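11/01/2022

Flemham kit review, notebook entry, continued from the May pages

Picked the review up again. The kit on loan is the two-arm tabletop package from Flemham, with the Matoušek grippers as the end tools and the Brotow control software on top. The older notes in this book were on the single-arm version and most of them don't carry over, so I'm starting a fresh list.

Unpacking and mounting. Both arms went on the bench plates with the supplied hardware. The printed manual gives the bolt pattern for the old base, not this one. The correct drawing is in the PDF on the stick. Wrote the right hole spacing on masking tape and stuck it inside the lid of the crate. One bolt was short in the bag, took one from our own drawer, same thread.

Cabling. Each arm has its own power supply and its own data line. The data lines are long enough for our bench with slack to spare. The gripper leads are not generous. At full reach with the wrist turned over, the left one pulled tight and the software threw a joint fault. Rerouted it outside the elbow and ran the same move 5 times with no fault. I'd ask Flemham for the longer lead if we keep the kit.

Software. Installed the Brotow package on the bench computer. First install failed on a license check, second went through after a restart. Did not find out why. The calibration routine is better than I expected from the brochure – it walks through the poses by itself and asks for a confirmation at each one. Took 40 minutes for both arms the first time, and I was slow reading the prompts.

Saved the calibration under serial 1177. Do not overwrite it. If you need to try something, copy the file first and put your initials in the name.

Grippers. Parallel type, screws on the mounting plates all reachable with the arm in its park pose. Ran 400 open and close cycles on each with nothing in the fingers. No drift in the closed position on the right one. The left one reported a slightly different closed value at the end than at the start, small enough that it could be temperature. Repeat this from cold.

The Stindarard cell we looked at before had softer finger pads and held odd shapes better out of the box. The Flemham has more reach across the middle of the table, and that matters more to us. Pads can be changed. I've put the pad question to their support desk and will paste the reply in when it comes.

Paper on the bench. The bare top threw reflections into the head camera and the software kept marking them as edges. Covered it with a sheet of the brown-gray paper and the false edges went away. Tape the corners down or it creeps when an arm brushes it.

Object set for the mixed-item work: laptop, gooseneck lamp, folded cloth. Layout is laptop by the center of the table, lamp nearer the front with the shade tipped up toward it, cloth flat on the far side. Keep the lamp cord leading off to the front left.
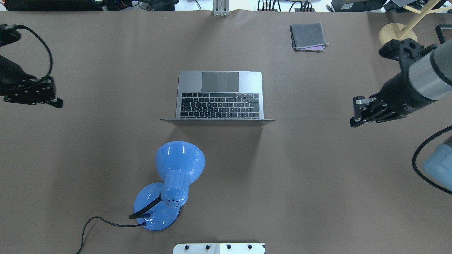
Page 40

Laptop goes down open, lid folded far back, hinge toward the front edge. Note that this puts the trackpad on the far side of the keys. Anyone who sets it the other way round, write it in the run sheet, otherwise the logs can't be compared.

Lamp is the hard one. Glossy blue shade and base, thin black neck, and the shade opening faces the laptop. Plan is to grip on the neck first and leave the shade alone until the pads are sorted out.

To do:
– cold repeat of the cycle test, left gripper
– price for longer gripper leads
– check whether the license check comes back after the next update
– second sheet of paper, cut to the same size
– ask Flemham if the loan can run past the end date on the slip

No decision on buying yet. Leaning toward keeping it if the leads can be swapped.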